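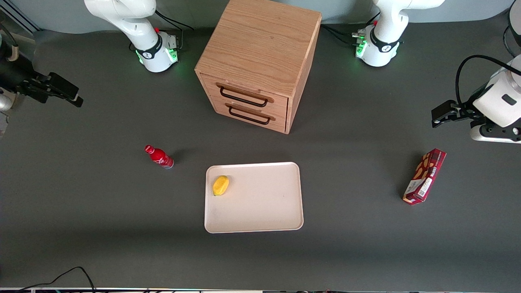 ## "It works on our table." And on anyone else's?

The Bimolon method comes with a large claim. Its authors, a small group at the Prisach robotics lab, say that a pair of robot arms can learn to tidy a table from far fewer demonstrations than is usual, provided the training throws most of the demonstrations away. I have read a good many papers that promise more from less, so I went to Prisach with a list of doubts. The group's lead researcher answered most of them over one long afternoon.

We began with the number in the abstract. The group recorded 3000 demonstrations, with a person steering both arms, and kept 841. The rest were dropped by a scoring program that compares each recording with the others and rejects those where the operator dithers or changes their mind about which arm to use.

"People hear 841 and think we only had to collect 841," the researcher told me. "We didn't. We had to collect all of them to find out which ones were any good. I'd like the paper to say that more loudly than it does."

I would like that too. Calling a method cheap when the saving comes after the expensive part is a bit rich. The answer I got was that training time drops, and that the scoring program could in future run while the operators are still at work, so that a bad habit gets caught early. Could it be run that way now? "It could. We haven't tried it."

### What the arms have to do

The tasks sound simple. There is a cabinet with two drawers, a tray, and a few things from a kitchen or a shop. The arms open a drawer, pick something up, put it in, and shut the drawer. Sometimes an item has to go on the tray instead, and sometimes one arm has to pass it to the other.

With a bottle lying nearer one arm and a snack box nearer the other, you might think the choice of arm makes itself. The researcher says this is where the operators disagreed most.

"One person always takes whatever is closest. Another always opens the drawer with the same hand and does everything else with the other one, because that's how they'd do it at home. Both are fine. Mix them and the robot hesitates in the middle, with both hands half committed."

So the scoring program picks a side? There was a pause before the reply. "In effect, yes. It favours whichever habit is more common in the data."

To me that sounds like a popularity vote. If most of your operators share a poor habit, the filter will keep it and discard the better one. The paper tests this nowhere. The researcher agreed that it should, and said a reviewer had asked for the same thing.

### The view from the wrist
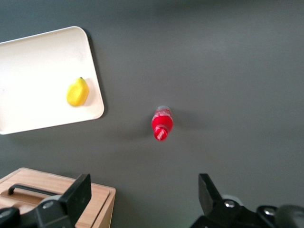
My largest doubt was about what the trained system looks at. Bimolon leans heavily on the wrist cameras, and the authors argue that this makes it less fussy about where the furniture stands. I wondered whether it simply learns the backdrop. From the wrist, everything sits on the same plain dark grey, evenly lit, and the small red bottle stands out so strongly against it that even blurred by motion it could hardly be mistaken for the toy lemon on the tray. A system could do well here by chasing red.

"That's fair," the researcher said. "We did swap objects. We didn't swap the table. If you put down a patterned cloth I think it would get worse, and I can't tell you by how much."

They do have one result from elsewhere. A partner group at Brulmont ran the trained system on a similar pair of arms, with their own lighting. It was given 20 attempts at the drawer task. I asked for the success rate and was told it would appear in a follow-up report, once both sides had settled on what counts as success. Brulmont wants a drawer left slightly open to be marked as a failure. Prisach would let it pass.

I am with Brulmont on this one. A drawer is shut or it isn't, and the Prisach paper should be read with that softer rule in mind.

### What would change my mind

The comparison the paper relies on is against Escobedo, an older method which uses every demonstration it is given. Bimolon wins. But Escobedo was run with its default settings, while Bimolon had been tuned for months on this very bench.

"We gave it a decent go," the researcher said, and then, after I had pressed a little, "We gave it a shorter go than our own."

What I'd want to see is a random pick of 841 recordings, trained in the same way and scored by somebody outside the lab. If the filtered set still comes out well ahead, the filter is doing something. Without that, it may only show that many of the recordings were never needed.

The researcher had that run planned already and hoped to have it done by July. I asked whether it would be published if the random pick did just as well. "It would have to be. I wouldn't enjoy writing it."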